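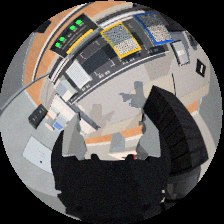
A light grey tabletop, seen past a black gripper.

Notes from the Thursday table, or whatever we are calling it now

Dear all,

It has been a busy spring at the Cekholm reading room and I have been promising Sze-wing a proper write-up of the letter-writing table since April, so let me get on with it before she asks me again (she has been very patient, bless her).

For those who haven't been along, the table began with Tolera Woldegiorgis, who came in one wet afternoon wanting to write to his old schoolteacher and couldn't face doing it at home with the television going. He asked if he might sit in the back for an hour. Yung-ching Man happened to be sorting postcards at the other end, they got talking about fountain pens, and before either of them had finished a page we had a regular gathering on our hands. We are now 12 on a good week, and between us we have sent 53 letters, counting the one to New Zealand that came back and had to go out again with the right postcode.

What I have enjoyed most is how different everyone's letters are. Fung-ping Tu writes to her sister in great long rolling pages, with drawings of her tomatoes in the margins, and seals them up without reading them over. Chun-hung Hsueh does a rough copy in pencil first, crosses most of it out, and ends up with something very short and rather lovely. I am somewhere in the middle — I start off well enough and then get on to the weather.

A few people have asked about paper. Anything will do, truly, but if you like to write with real ink then do try a sheet before you buy a whole pad, as the cheaper sort can feather dreadfully and you'll find your words coming through on the other side. Yung-ching has a drawer of odd sheets she is happy to share. Airmail paper is harder to come by than it used to be, and if anybody has a pad tucked away at the back of a bureau we would give it a very good home.

We had two replies read out on 3 June 2018, both with the senders' blessing, and one of them was from Tolera's teacher, who remembered him perfectly well and wanted to know if his handwriting had improved. He says he is still working on it!

Newcomers are welcome at any time, and there is always tea. Bring a pen you get on with and an address or two, and please do check the postcode.

With warmest wishes to you all, and see you at the table.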